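Home | Visits | Talks and Handouts | Staff Pages | Search

Print this page | E-mail this page

Speaker notes: What we saw at the Kunia open day
Talk for the Lindirton evening group. Allow 30 minutes, with questions after.

Opening

Thank Gemma Cocco for booking the room. Say who I am and that I went on the visit with Carmela Ferri in July. We were there as guests. I don't work for Kunia and I'm not selling anything.

Ask for hands: who has seen a robot arm working up close? Expect a few from the Biltora plant. Tell them the visit was nothing like a plant tour. Most of the morning was people doing household jobs with grippers in their hands, and the robot came out only after lunch.

The morning session

Ayman Nassar ran it. He has been at Kunia for 3 years and handles the recording side. His main point, which I wrote down: the robot learns from what the grippers did, so the person holding them has to work the way the robot will have to work. No fingers. If the gripper can't pick something up, you put it down and try another way.

Each job gets done over and over with small changes. The object is moved or turned, or a different person takes a turn. Ayman said they had over 4,000 recordings before the open day and that 3,000 of them were good enough to keep. Pause here. People usually ask why so many get thrown out. His answer was dropped objects, hands in the way, and people forgetting what step they were on.

Explain the marker cubes. They are the small white blocks with black-and-white patterns on the grippers. Software finds the patterns and works out where each gripper is and how it is turned. Keep this short unless someone asks.
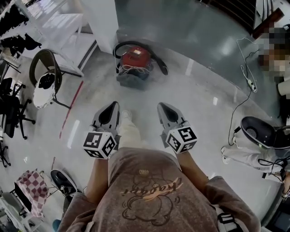

Talk about floor work next. Timo Ackermann told us it was harder on people than table work. You look down the whole time and your neck gets stiff, so they swap over often. Cords and hoses are the hard part for the software too, as they never lie the same way twice. Carmela asked if they tidied the cords first. Timo said no, a real house wouldn't.

My own try: I was handed a pair of grippers and asked to fold a dish towel. It took me four attempts. The jaws are easy to close and hard to aim. Mention that I kept trying to use my thumbs.

The afternoon demonstration

Sandro Morelli ran the robot, which they call Farina. Two arms on a fixed stand. It folded a towel, slowly, then missed the second one and had to be stopped. Sandro restarted it and it got through. Give them both results.

Likely questions

Cost: we asked and were not given a figure.
Jobs: Sandro said they were aiming at care homes first. I can't add to that.
Can you visit: yes, ask Gemma for the sign-up sheet. Wear flat shoes.

Leave the towel and the loaned gripper on the front table for people to try. Collect the gripper before 9 p.m., it has to go back.

Contact Us | Copyright Lindirton Evening Group | Back to top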